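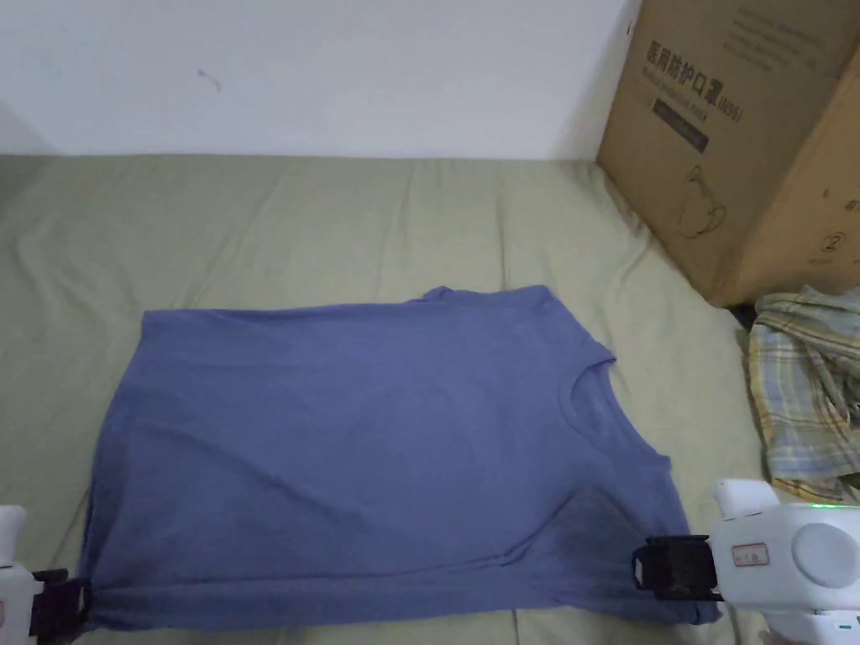
Blue T-shirt on the sage-green sheet, corners first.

So I finally made it to the Collport open day in October, and of course I headed straight for the laundry and linen rooms (my sister went for the bakery, we have different priorities). Sanell had a whole upstairs floor set up with beds and shelves, and you could wander in and watch folding going on all afternoon!

I got stuck at the T-shirts. I've always folded mine standing up, with the collar under my chin, and they come out looking like dinner rolls. Danica Perić, who was showing our group around, has you lay the shirt flat on the bed, sideways to you, and get hold of two corners before anything else. Then smooth, then fold. She made me do mine over 4 times and the last one was pretty decent, if I say so myself.

Next door was the Woron shelving, 377 for the tall unit, which I stood in front of for far too long. I must have spent some 40 minutes up there and missed the Spahić coffee tasting completely. My sister brought me a cup, lukewarm, but I drank it.

Parking was free behind the main hall, and the upstairs rooms closed at 4, so go there first if linens are your thing. I came home with two pillowcases and a strong urge to redo my dresser.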